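FOR IMMEDIATE RELEASE
1/31/26

Stavel posts setup and care routine for its two-arm dish cell

Jenen - Stavel today put out the full setup and care routine for the two-arm dishwashing bench it runs at its Jenen shop. Free to read, free to copy. Covers mounting, cables, gripper care, tray placement, and what to do when an arm drifts.

The bench does plates and a sponge, small tray on the left, big round tray on the right. Wet work, so most of the routine is about water.
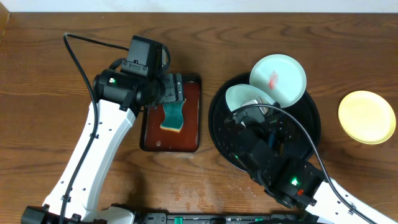
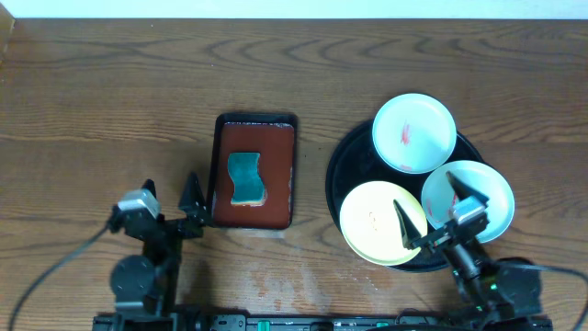
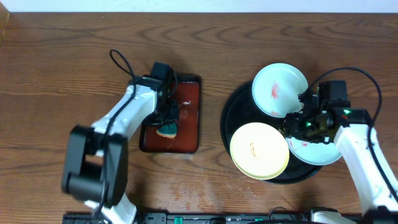

What is in the routine

Mounting. Both arms go on one black base along the table edge. Bolts checked at the start of every shift, then again after the first 300 plate cycles. Stavel used to check once a week. Not enough, the right arm worked itself loose twice in January.

Cables. Leave a loop at the wrist with enough slack for full reach. Too tight and the plug backs out. Too long and it drags across the plates. Operators move each arm by hand through its whole range, power off, before the first run.

Grippers. Wipe fingers with a dry cloth between batches. Sauce gets into the finger joints and dries there, and then the close position reads wrong. Full strip-down of the left gripper takes 9 minutes with the new steps, the right one a little more.

Trays. Small tray goes back to its tape marks every time the bench is wiped. Sponge flat, soft side down. Round tray within easy reach of the right arm, plates can overlap, thats fine.

Homing. If an arm lands off target, stop, re-home, run empty once. Do not nudge the tray to match the arm. "People move the tray because it's quicker," said Floarea Toma, who leads bench upkeep at Stavel. "Then the next person gets a cell set up wrong and spends the morning on it. Fix the arm."

Table. Dry the wood at every break, and look under the base too. Water sits there.

Downtime numbers

Before the routine, the bench lost almost 68 hours a quarter to stops for loose cables, sticky fingers and re-homing. Stavel will publish a comparison figure once a full quarter has been run teh new way.

Parts

Spare wrist cables and finger sets are stocked by Hsiao, the parts shop next door. Stavel keeps 2 of each on the shelf and suggests other users do the same.

Next

Same routine goes to the second bench at Plernach. Different table, same arms, so the mounting page will get its own version. Corrections welcome, send to the Stavel front desk, attention Floarea Toma.

Media contact: Stavel press desk, Jenen. Shop visits by request, closed shoes please.

###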